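Basket and play-food set, bench notes, September

Clesthorpe order, second delivery. Baskets unpacked 09.40, fruit after the break. Continues from the tray sheet, same scales, same rule. Scales re-zeroed twice, drifting a gram or two until warmed up.

Basket B, dry mass 54 g less than basket A. Both sold under the same part number. Ruled out packing residue by brushing and weighing again. Difference stands. Rim on B is a thinner braid at one corner, which may account for part of it. Ask Bensaid whether they changed the weaver or the strand.

Load test: sandbag, 500 g, placed centrally, left over lunch. No set in the base. Then the full 1165 g mixed load (fruit plus the bag). Base ribs bowed and recovered within 3 minutes of unloading. Long sides moved outward slightly under load, short sides did not. Sides are flared to begin with, so a straight edge across the rim is a poor reference. Used string instead.

Cleaning: damp cloth does the outside. Inside is slower. Dust sits between the base ribs and in the crossed strands of the back wall, and the cloth snags there. Soft brush first, then cloth. Did not try immersion.

Moved to the white table for the contents check. Orange basket emptied, strawberry out on the right.

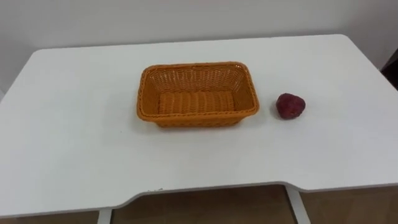

Radwa Abdel Rahman would do the strawberry before anything else in the set, on the grounds that bumpy surfaces hold more dirt than smooth ones and the Ukgate batch came back with grey in every pit. She also wants the brush kept separate from the one used on the baskets. Agreed to both. Second brush labelled and hung by the sink.

Strawberry: brushed, wiped, left on paper towel. No colour on the towel. Repeated with a little washing-up liquid, same result. Speckles unchanged under the hand lens. Goes back in the basket loose, no bag, as the bags trap moisture.

Remaining fruit not started. Order to follow: strawberry type, then citrus, then the smooth ones.

Open points
Corner braid on B, wait for Bensaid.
Repeat 1165 g load on A with string across the rim.
Mounir Ait Brahim has the other rule, needed back before the repeat.
Shelf spacing for Clenumano: baskets do nest, but the rims grip when pushed down hard. Stack with card between.

Stopped 16.15. Scales covered, sandbag in the left drawer.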